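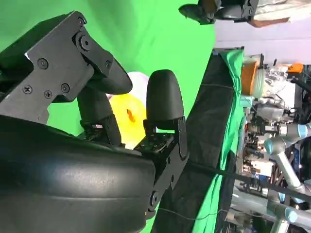
Student robotics clubs spend too much of the year getting ready for demo night, and I say that as a parent who helped run one for four years. The club met on Thursday after school. By March almost every hour went into one routine that had to look good for the audience, and the students who had built the least interesting parts of it sat and watched.

I would give that time to grasping. Picking things up is dull to look at and hard to do, and a beginner can work on it with a senior. In our last year Maya Bitar and Wyn Gwilliam kept a notebook of 256 attempts, most of them failures, with a line on each about where the fingers closed and what the object did. Other students read it. Two of them changed their finger pads after reading it.

Rania Mahasneh, who coached with me, disagreed. She thought an audience gave the kids a deadline and that a notebook never would. She had a point — attendance did drop after we cut the demo to seven minutes, and it took around a month to recover.

I still think the trade was right. A school that pays for a gripper should expect students to learn how it fails, and they need ordinary afternoons to do that. Demo night can stay on the calendar. It should show whatever the club happens to be working on that week, including the parts that drop things.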